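Demonstration teaching (robotics)

Demonstration teaching is a group of methods in which a person shows a robot how to carry out a task, either by moving the arms by hand or by driving them from a distance, and the recorded motion is later used to program or train a controller. It is also called programming by demonstration. The methods are common in work with cloth and other soft goods, whose shape is hard to model in advance.
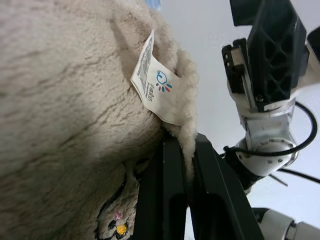
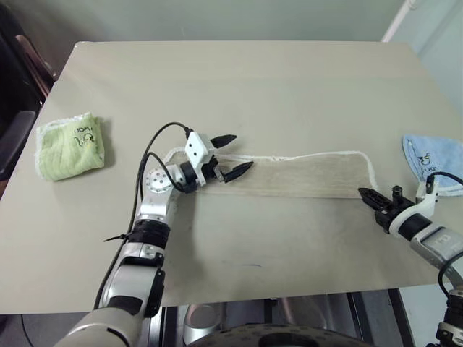

Two-armed work with soft goods: cream plush between gripper fingers (first); green, beige and blue towels on a table (second).

Hand guiding

In hand guiding, also called kinesthetic teaching, the operator holds the arm and moves it through the task while the joints are made compliant. Joint angles and gripper opening are logged at a fixed rate. The method needs no second device and gives the operator a direct sense of contact forces. Its main drawback is that the operator's hands and body can block the cameras. It is also awkward with two arms, as one person must support both while working the grippers.

Remote control

In remote control, or teleoperation, the operator stays clear of the work area. Common input devices are:

Leader arms, which match the joint layout of the working arms and are copied joint by joint
Hand-held controllers, whose position and angle are tracked
Gloves and finger sensors
Keyboards and joysticks, used mostly for slow or coarse motion

Leader arms are favoured for folding. Most low-cost sets give no force feedback, and the operator judges grip by eye. Delay between leader and follower lowers the quality of the recording, particularly at the moment of grasp.

Recording

A single recorded run is called an episode. It normally holds joint positions, gripper commands and time-stamped video. Wrist cameras show the fingers and the material close to them; a head or overhead camera shows the whole table. The streams must share a clock.

The Plorix towel set, a collection of folding episodes, holds 1,490 episodes recorded by 31 operators, each limited to sessions of 20 minutes. Its labelling guide was last revised on 17/06/2026. Episodes in which the cloth leaves the table are kept and marked as failures.

Soft goods

Cloth, towels and plush toys change shape when gripped, so a recorded path cannot simply be replayed. Controllers trained on such recordings usually take camera input at every step. Thick pile hides seams and edges, and a parallel gripper may close on fibre alone. Thin towels present the opposite problem, as the fingers can pick up 2 layers where one was intended.

Zepeda grading, used in some labelling work, scores an episode on grasp, path and final shape separately. The Nolex variant drops the path score.

Limitations

The quality of the result depends on the skill and consistency of the operator. Two operators may fold the same towel in a different order, and a controller trained on both can hesitate between them. Written folding orders, such as those in the Varkier handbook, reduce this spread but also narrow the range of behaviour recorded.

See also

Compliant control
Imitation learning
Parallel gripper
Teach pendant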